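Let the kitchen team finish its own mess

Written fast, before the September intake meeting, so forgive the state of it.

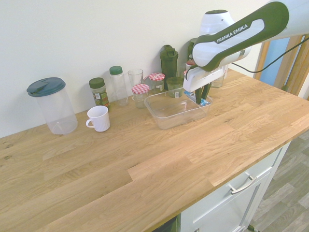 The argument I keep having is over whether a student project should have a task that works by the end of term. Everyone else in the department seems to think yes. Obviously yes. A demo, a short video, something to put on the corridor screen. I think no, or at least not always, and I want to say why before the new brief gets signed off and we're stuck with it for another year.

The project is called Inow. Three students, one arm, one length of worktop. The job they set themselves was putting small things away: packets, sachets, that sort of size, picked up and put into a clear plastic tub. Sounds like nothing. My mother could do it while on the phone. And that was the first objection at the review, it's too small, why not have it make a sandwich.

Because they'd have faked the sandwich. That's what happens. I've sat through enough end of year shows to know what a sandwich project looks like in the last week: bread glued to a board, every slice in exactly the same spot, one student standing just out of shot to nudge the plate. Last year's group, Trolley, was like that. Lovely film. Big applause. Ask them what happens if you move the cup over by the width of a thumb and you got a long silence.

Inow got no applause. They had a log of 84 tries and a page of notes on a sachet.

I'd give the notes a higher mark than the film. There, said it.

Look at what they had to think about. A clear tub is a rotten target, the wood shows straight through it and you're asking the software to find the side of something that's hardly there. They could have swapped it for a red one on day one. I suggested it myself, to my shame. They said people have clear tubs in their kitchens, and carried on. Same with the stuff along the back by the wall, the jars and the jug and the mug with its handle sticking out to the left. I'd have cleared the lot. They wanted it there. A kitchen that's been cleared for a robot is a kitchen no one cooks in.

Then flat things. A flat packet is horrid for two fingers. Come down too far and you're pushing into the bottom of the tub, not far enough and you've got hold of air. Most of the page is about that. It's dull reading and it is also the best peice of engineering writing I've had from second years.

Now the other side, because it is a real one and I don't want to pretend. Students need something to show. They go to interviews. A film of an arm doing a thing gets looked at, a page about sachets doesn't. And there's morale. Nine weeks of small failures is a long time when you're nineteen and the group on the next bench has a drone. One of mine nearly changed modules over it. I don't have a good answer to that. Maybe tea and biscuits. Maybe a halfway show where you only get marked on what went wrong and how well you explain it.

Also cost. Arm time isn't free, three groups share the one machine and when mine are on the sachet for a whole afternoon somebody else isn't on anything. Fair complaint. I'd fix it with a proper booking sheet, not with easier projects, but I see why people get cross.

What I can't accept is the new wording. The draft brief says projects must "demonstrate a complete household task". Complete. So, the sandwich. So, the glue. We'd be telling them in the first week that the look of the thing is the thing, and then we'd be surprised in the last week when they've learnt it.

The Grabowska prize makes it worse. It's judged on a three minute video, no questions asked, and every group knows that from the start. I'm not against the prize, it paid for the Zorkano trip and they had a great time. But a video with no questions is a odd way to judge something that is meant to be all questions. Let the judges move a jar. One jar! Then run it again and mark that.

My proposal then, for the meeting, short as I can make it. Drop the word complete. Ask for the log, all of it, bad runs too. Let a group of three spend a term on one packet and one tub if they can tell us what made it hard. Keep the clutter on the worktop. If they want to make a film at the end they can make a film.

And could whoever has the key for the lab please leave it at the front desk, mine were stood outside till half ten again.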